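Rechercher dans le catalogue OK Effacer
Temps de lecture : 2 min

Flerent Skamitz — module de perception et de segmentation pour textiles souples

Skamitz est le module logiciel de Flerent destiné aux équipes qui entraînent des politiques de manipulation sur du linge et des vêtements. Il reçoit les séquences enregistrées avec des pinces tenues à la main, en extrait les contours de tissu et produit des fichiers directement lisibles par le planificateur Brimden.

Le module traite séparément le vêtement et son support. Sur un lit, cette séparation est la partie difficile : un vêtement noir posé sur une natte tressée à rayures se détache bien, mais un drap imprimé ou une couverture à fleurs en bordure introduit beaucoup de contours parasites. Skamitz attribue à chaque région un indice de confiance et laisse à l'opérateur le choix du seuil.
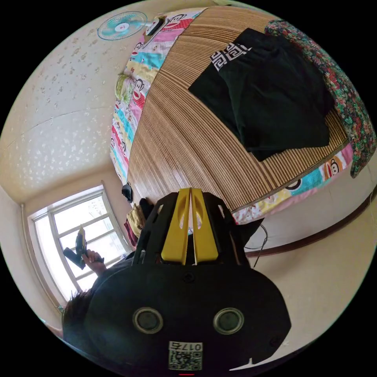

Fonctions principales

— Segmentation du vêtement, du support et de l'arrière-plan, avec masque par image.
— Détection des bords utiles à la prise : ourlets, bandes contrastées, plis francs.
— Masquage automatique des doigts et du boîtier de la pince dans le champ.
— Lecture du code QR de la pince, y compris à l'envers, pour rattacher chaque séquence au bon profil d'étalonnage.
— Correction de distorsion pour les optiques à grand angle.
— Compensation d'exposition locale en présence d'une fenêtre en contre-jour.

Vêtements froissés

Un vêtement plié présente des bords droits et peu nombreux. Froissé, il n'offre plus de contour stable et le module passe en mode « surface » : il estime une carte de plis et propose des points de prise classés. Les logos et inscriptions imprimés sur le tissu sont traités comme de la texture et n'entrent pas dans le calcul des bords. Ce mode demande plus de mémoire graphique que le mode « contour ».
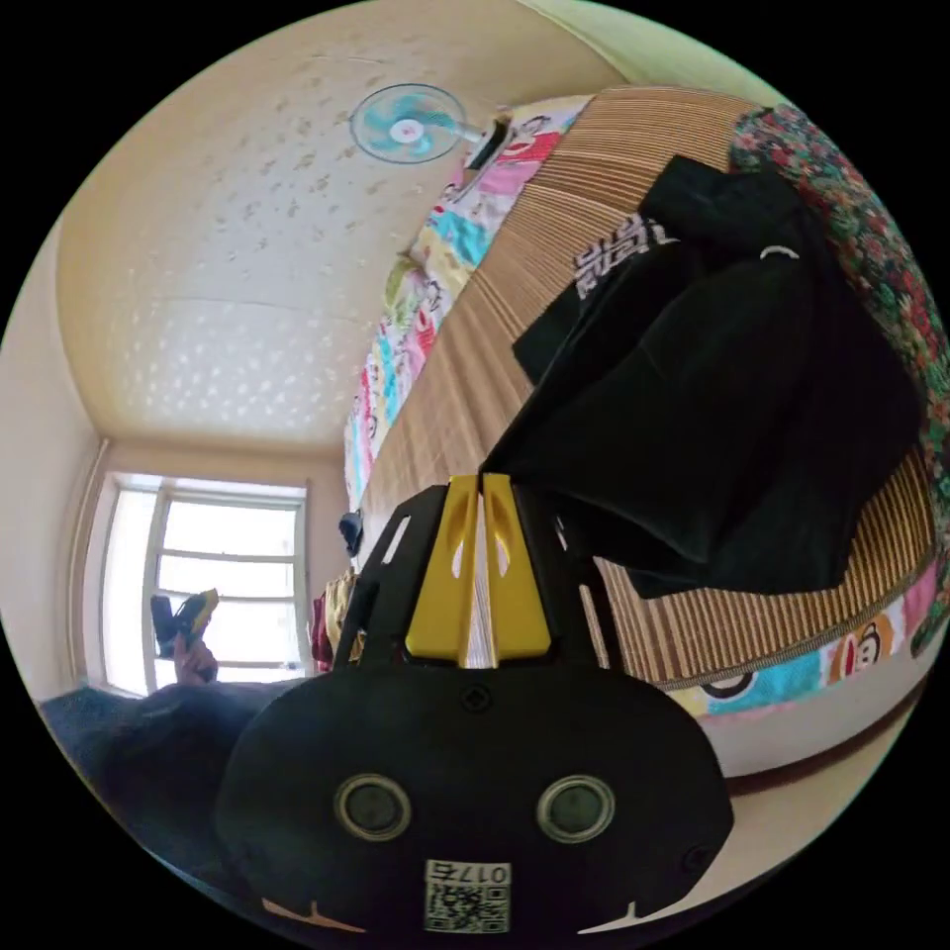
Pince à doigts jaunes devant un vêtement noir froissé, sur une natte rayée.

Intégration

Skamitz s'installe comme service local ou comme bibliothèque Python. L'interface en ligne de commande accepte un dossier complet et traite jusqu'à 1 000 séquences par lot. La reprise après interruption se fait au niveau de la séquence. Les profils d'étalonnage sont stockés dans Younis, le gestionnaire de matériel de Flerent — une licence Younis est comprise.

Contenu de la licence

Référence : SKM-343
Postes autorisés : 2
Profils de textile fournis : 29
Formats de sortie : masques PNG, JSON, export Brimden
Système : Linux 64 bits, carte graphique recommandée
Mises à jour : prochaine version mineure en avril

Les profils de textile supplémentaires se commandent à part. Un profil maison peut être créé à partir de séquences annotées, sans passer par le support.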